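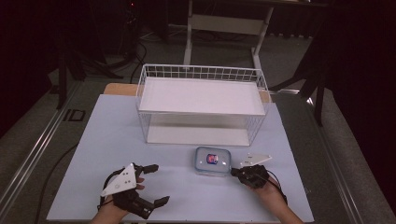 Apr 12, 2019

To: Defne Dönmez
Re: Resetti walking and tram guide, progress since the winter report

You asked for a plain account of where the guide stands and whether the second half of the grant should be released. My short answer is yes to most of it, no to one part, and I'd like a conversation before anyone signs off on the Haltano pages.

**What is done**

The old town section is written and edited. It covers the upper streets, the market hall, the two churches people always ask about, and the tram line from the harbor to the hill station. I rode the line end to end on both the early and late service, and the text now matches the stops as they are signed on the street. The city's own leaflet still doesn't. It lists a stop by the fish steps that closed years ago, and I have watched visitors stand there with suitcases.

We printed 1000 copies of the pocket map in the first run. Half went to hotels and the ferry office, and the other 500 are in our store room. I would not order more until we know what happened to the first batch. Hotels will take anything you hand them. When I stopped by the larger of the two harbor hotels, the maps were in a rack behind a potted palm, and the desk clerk was giving guests a photocopy of something else.

**What is not done**

The Haltano day trip. The draft came in from Bansal on time and reads nicely, but I don't believe the walking times. The path from the station to the lower village is given as a gentle stroll of 25 minutes. It took me 52, in good shoes, with one stop for water. The draft also says the village has "a thriving cafe culture." I found one cafe and it closes after lunch. I've sent the chapter back and asked that whoever rewrites it go there in person.

The audio tour is also behind. Ident delivered eight of the recordings, and the voices are clear enough, but the one for the customs house starts with nearly two minutes of history before telling you which way to face. They say this can be fixed by re-cutting. I have asked to hear it before paying for it.

**On the visitor numbers**

The tourist board's figures for last season went up, and the board credits the new signs. I'd be careful with that. The ferry added a sailing in July, and a bigger share of arrivals were day visitors who never leave the waterfront. I don't see how anyone can tell the two things apart from the numbers we were given, and I'd rather we didn't quote the rise in our own material as if we had caused it.

The same goes for the survey we ran at the hill station. People were kind about the map. They were also standing in the sun, being asked by the person who had just handed it to them. I've kept the forms, but I wouldn't build a case on them.

What I do trust is the complaints box:

- the type for the street names is too small
- the last tram time should be on the cover
- the public restrooms near the market are marked on the wrong side of the square

All three are right and all three will be corrected in the next printing. The restroom mistake was mine.

**Money**

Spending is under the plan, mostly due to the Haltano chapter being unpaid. Printing came in a little over after the paper was changed. The heavier stock was sold to us as rainproof. I left one out on my balcony overnight in a shower and it came back as pulp, so I have asked the printer for either a credit or the cheaper paper. No reply yet.

Translation is the part I would hold back. The proposal has the whole guide going into four languages at once. I think that's too much to commit to while one chapter is still wrong — we would be paying to repeat the same errors. One language first, for the old town only, would show us what it costs to keep the thing up to date.

**Next steps**

1. Walk the Haltano route again with the new draft in hand, including the return uphill.
2. Get the corrected customs house recording from Ident and test it on site.
3. Visit the hotels and the ferry office to see how many maps are left.
4. Check the summer tram timetable as soon as it is posted, and hold the cover until then.

The tram company has promised the timetable early this year. They promised that last year too, so I have left a gap in the print schedule.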